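Withdrawal stuck as pending at Zunwood after free spins winnings

Asked in Payments and Withdrawals

I won 113 pounds on the Slaoui slot using spins credited on Sunday. The withdrawal has been pending since that evening and the cashier page now shows 85 as the amount I can take out. My account is verified. 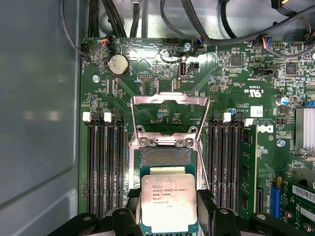 Which balance does the withdrawal come from, cash or bonus?

Cash only. Spin winnings sit in the bonus balance until the playthrough is met, then move across up to the cap in the offer terms. If your cap was 85, the remainder is removed at conversion. The cashier page should list both figures under the history tab.

Second answer

Same thing at Grellham. Took ages. Just wait.

Third answer

Check the pending period in the terms. Mine was 168 hours — counted from the request, and it starts again if you cancel and resubmit.
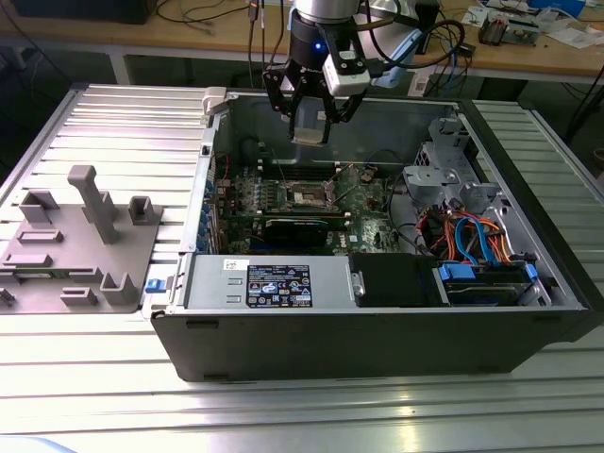 Card withdrawals then take a further 2 working days. With Cosex as the wallet the money arrived the same day, but the wallet must be in the same name as the casino account. If the period has passed, ask support for the transaction reference and put the complaint in writing — live chat logs are not always kept.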